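Berkham Sim Pack: Rolled Goods

Simulated episodes for training and testing grasp policies on soft cylindrical items. The pack holds 3,000 rendered episodes, of which 1,391 carry contact labels per finger. Views are wrist-level, two gray fingers at the lower edge, with the item on a plain brown surface.

Method

Talebi edge sampling places the fingers near the free end of the roll instead of its center of mass. Start poses with one finger close to the underside are kept -- they are the ones where most baselines differ.

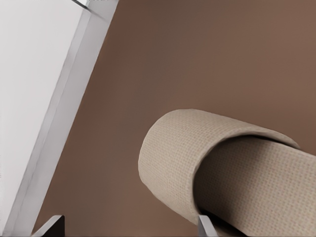 Results

A policy trained on the full pack missed 23 of 163 test grasps at the Covwood bench. Textures were held fixed; lighting was not varied. Method notes by Lanying Lü.

Supplied with

Episode files, item meshes, label schema
Loader script and test split
License for one site

Updates ship each November.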